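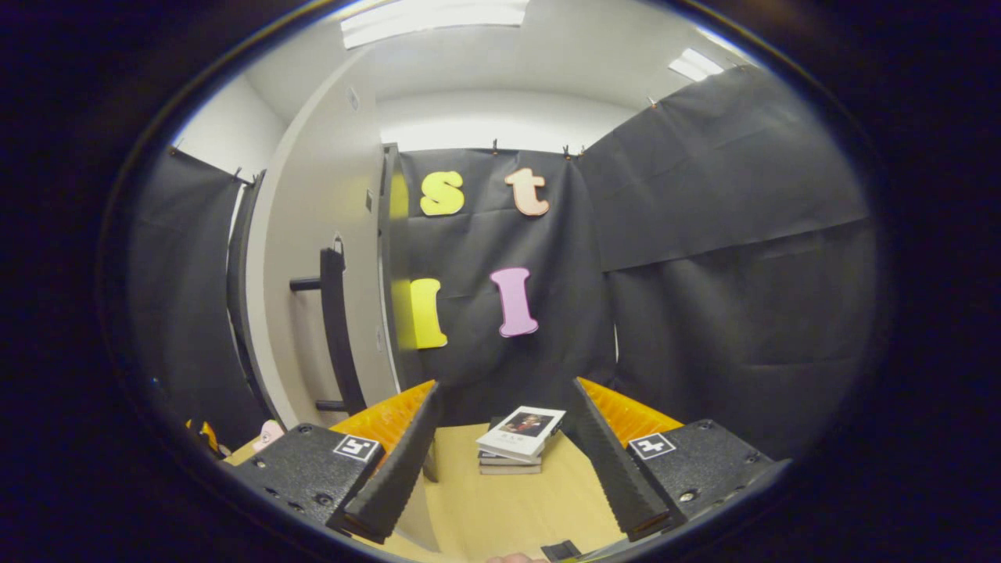 Re: [plunirix-dev] Gripper width jumps in the fisheye pipeline

Date: Thursday, April 16, 2020
List: plunirix-dev

On the Plunirix development list, the Pretville group wrote:

> We are still seeing width spikes after the last merge. Of 3,867
> frames in the test log, 111 have a width that differs from the
> previous frame by more than the fingers can move in that time.
> Calibration was redone with Trondov and the residuals look fine.
> Is it the lens model or the marker detector?

It is the detector, or more exactly what we do with its output. The lens model is a separate matter and I would leave it alone for now.

Width is worked out from the two square markers, one on each finger. At present we accept any quad that passes the border check and then pick the pair with the highest score. With a wide lens that is a poor rule. Small black-and-white tags elsewhere in the room can get through the border check, and a tall panel brings several candidates into view at once.

The patch on branch mykhailiuk does three things:

1. Masks the detector to two regions, lower left and lower right, taken from the finger travel limits.

2. Rejects a pair if the IDs do not match the config. This was meant to be on by default but was lost in the May clean-up last year.

3. Holds the last good width for up to 3 frames, then marks the value as missing. It no longer interpolates. 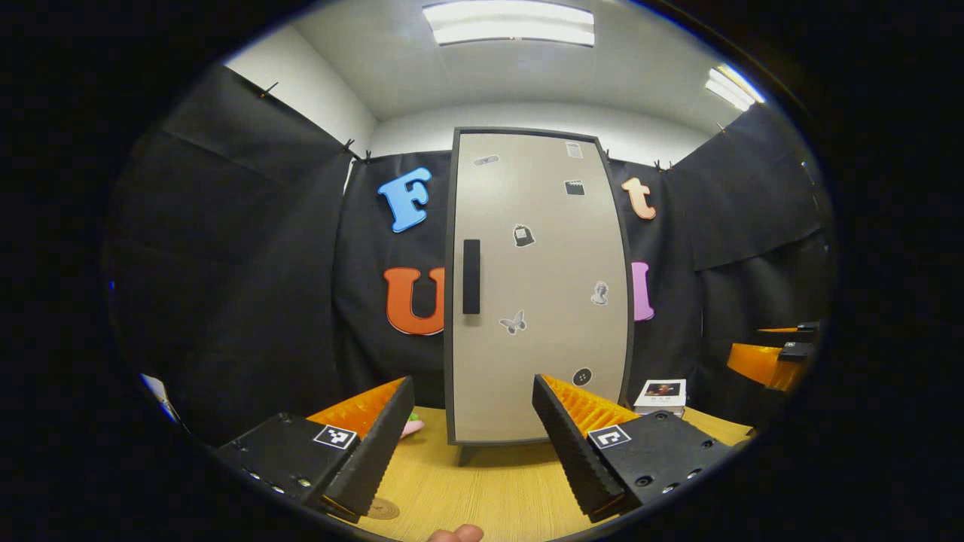
Stickers on furniture were the other source of bad candidates in our own logs. Dark shapes on a pale door give strong corners, and the adaptive threshold is generous near the ceiling lights. The mask removes these before thresholding, so there is a small saving in run time as well.

On our replay set of 2,125 frames the patch leaves no jumps above the limit. I have not tried it with the fingers fully closed - the regions may need to overlap slightly there.

Please rerun your log with mask_debug=1 and post the list of rejected quads. If spikes remain with the mask on, check the timestamps next.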